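Okay, a few people asked what I meant last week when I said my job "got a coworker with no lunch break," so I'm going to do a thread. Get a snack.

For anyone new: I work in returns at Barajas. Bags, mostly. Duffels, totes, backpacks, whatever people ordered and changed their minds about. They come back to us, we open every pocket, check the zippers, check the straps, decide if it can be sold again. That's the job. I've done it for 3 years.

In August we got arms at two of the benches. Not the big orange car factory kind. These are small, tabletop size. Right now they're mostly on soft bags, and soft bags are the hardest thing we do.

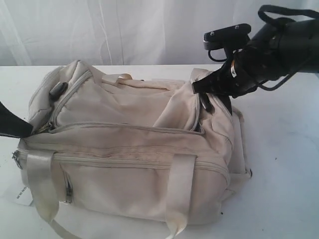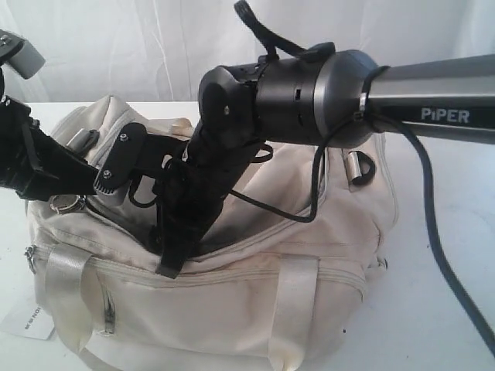
So. A hard suitcase is easy, it's a box. A duffel is never the same shape twice. You put it down and it slumps. You pull on a zipper and the whole bag comes with it, so you hold one end with your other hand without even thinking. I had never once thought about my left hand at work until I had to explain it to an engineer!!

That engineer is Yaw Yakubu, from Skurnton, the company that set the benches up. Very patient man. First week he asked me to "just do it normally" while he took notes, and I have never done anything less normally in my life. I forgot how to open a bag.

He kept stopping me, too. Why did you turn it? Why did you pat it there? And I'm like, I'm checking for stuff. What stuff? Sir, people leave everything in there. Keys. Socks. One time a whole sandwich, still wrapped, thank God.

Anyway, numbers, because my cousin asked. The building does 2,000 returns on a heavy day. My section gets 700 of those. The arms get whatever's left after we pull the stuff they can't handle yet, and on a good day last month that was 400. On a bad day it's a lot less and everybody is grumpy.

The part people always want to know: did anybody lose their job. No, not in my section. But I'm not going to pretend that's the whole answer. Two people left over the fall and their spots didn't get posted. You notice that. We all noticed that.

Leopoldo Gallegos is our shift lead and he brought it up in the meeting, in front of the manager, which I respect. He asked flat out if the spots were gone for good. The answer was "we're evaluating." If you've worked in a warehouse you know what that one means. Or you know that it doesn't mean anything, which is its own kind of answer.

What changed for me day to day: my wrists. I'm serious. I used to do zippers all shift long and by Thursday I couldn't open a jar. Now I do half a shift on the regular bench and half a shift minding the arms, and I can open jars. My husband misses being needed.

What also changed: I'm standing around more, and I don't love it. Minding an arm means watching it, resetting the bag when it slips, pressing the button, watching again. My feet hurt in new places. Time goes slower. Yareli Ventura listens to the same murder podcast the whole time and says she's solved two of them.

And the talking. That's the one I didn't see coming. The old benches faced each other, so you chatted all day. The arm benches face the wall, with the white cloth hung up behind, so you've got your back to everybody. I went home the first week and talked my husband's ear off because I'd said maybe ten words all day.

We did complain about that, by the way. Zuzanna Duda wrote it up (she writes a great complaint, very polite, very scary) and now we swap every two hours, where it used to be half a shift straight on the wall. It helped a lot. Still want the benches turned.

Someone in my replies said "you're training your replacement." Yeah, I've thought about it. I thought about it plenty at 2 a.m. I asked for the training pay, since I'm the one showing it how a bag works, and it took until October but four of us got it. It's not huge. It's on the check though.

If your workplace is getting these, ask about that EARLY. Ask what your job title is once you're minding a machine. Ask who gets blamed when a bag gets torn. We had a torn lining the second week and for one whole day it was written up under Itzel Cervantes, who was on break when it happened! They fixed it. She still brings it up, and she should.

Things I like, to be fair. I like that I'm the one they call over when it gets stuck. I like that Yaw writes down what I say and then the next week something is different. I told him the arm should go for the end of the bag and not the middle, and he went quiet and typed for a long time – best day I've had at that job.

Things I don't like: the hum, the wall, "we're evaluating."

The Bokcombe building is supposed to get theirs after the holidays. I've got a friend over there and she's already sent me a list of questions, so if you work there and you want to talk, my messages are open. I'd rather you hear it from somebody on the floor than from the poster in the break room. (There is a poster. It has a robot on it giving a thumbs up. Ours don't even have thumbs.)

Okay, that's my bus. I'll answer replies tonight after dinner. And yes, to the three of you who asked, I do still check my own luggage pockets like it's a return. Every single time.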